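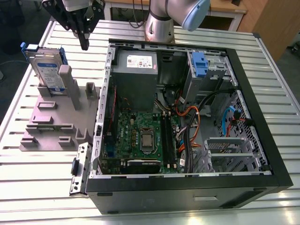

Tattooing 101, handout 11: Stencils and placement

Okay, picking up where we left off. Last time we got as far as line weight and I ran out of time (my fault, too many stories about the old shop), so we're going straight into stencils, and then placement if your brains can take it.

What a stencil has to do

A stencil is your map. It gives you the outlines, the spots where one line passes behind another, and where your black stops. It doesn't need your shading. Beginners love to trace every tiny shadow and then they can't tell a shadow edge from a real line once the wiping starts. Leave it out! If you really need a shading guide, use a dotted line and keep it light.

Draw at the size you're going to tattoo. Shrinking a big drawing on the copier looks gorgeous on paper, but lines spread a little under the skin as the years go by, and those cute gaps close up. Gemma Leone's rose on page 19 of the course pack is the one to study here. Look how much open skin she left between the petals.

Getting it on the skin

Shave the area, even if it looks bare. Clean it, let it dry, then a thin layer of transfer gel. THIN. Most of the blurry stencils I saw in November were swimming in gel. You want the skin tacky, a bit like the back of a sticky note. Lay the paper from the middle out, press, don't rub, peel slowly. Then walk away and let it dry fully. Make coffee. Change the music.

If it's crooked, take it off and start over. Yes, even if the client says it's fine. I have re-stuck the same swallow four times on one very patient man and I'd do it a fifth. 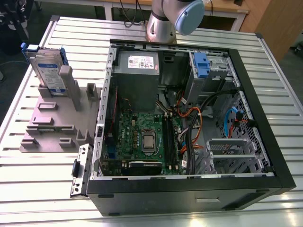 Placement

Always place the stencil with the person standing up, arms hanging, relaxed. Skin twists. A straight line on an inner forearm that's lying palm up on the armrest will curl around when the hand turns over, and people spend most of their day with the hand turned over.

Some things to think about before you commit:

Flow. Long shapes want to follow the muscle. A dagger or a snake looks happiest running down the limb, and a round design likes a flatter spot such as the shoulder cap or the upper thigh.

Direction. There's an old argument about whether animals and faces should look forward or back. I go with forward, toward the front of the body. Florian Perrin taught me that and I've never shaken it off. Rami Rizk will tell you the opposite when he comes in for the lettering class, so have fun with that.

Neighbors. Ask what they're planning next! A small piece stuck right in the center of an upper arm makes a future half sleeve a headache for whoever gets it.

For next time

Bring three stencils of one simple design (small, medium, large) and practice skin. Put each one on a curved surface, a bottle or a rolled towel, and check it from the side as well as from the front. Read pages 101 to 113, and skip the bit on freehand for now, we'll do that with Cosimo Sala after the break.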